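Unit 6 handout: Notes from the open day at Stemdale
Course leader: Liesbeth Lambrechts

Read these notes before the lab session. They cover the computer disassembly demonstration on 2nd May. 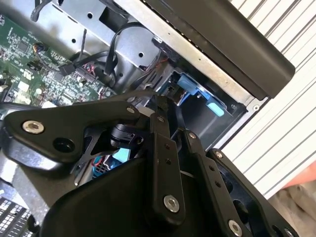
The demonstration was run by Wim Brouwer and Jolien Dewulf. Their topic was taking apart desktop computers for reuse, with a robot arm working inside the open case.

Main points from the talk

Access. A case is built for hands. Drive bays, side panels and cables leave narrow gaps, and a gripper with linkage bars takes up a lot of the space.

Cables. Rigid parts stay where the model says they are. Cables don't — their position has to be checked each time.

Release tabs. Parts held by a plastic tab are easier to plan for than parts held by screws, but the tab must be pressed in the right direction.

Camera view. A camera at the wrist sees the work up close, but the gripper blocks part of the view. Brouwer advised planning the approach angle first.

Data. The Stemdale group has logged 1,719 removal attempts on 104 cases. Failed attempts are kept in the log.

For the lab

Bring a one-page sketch of a gripper approach to a drive bay. Mark where the fingers could touch a cable. Maximum 600 words of notes. Hand in to Oda Nygård.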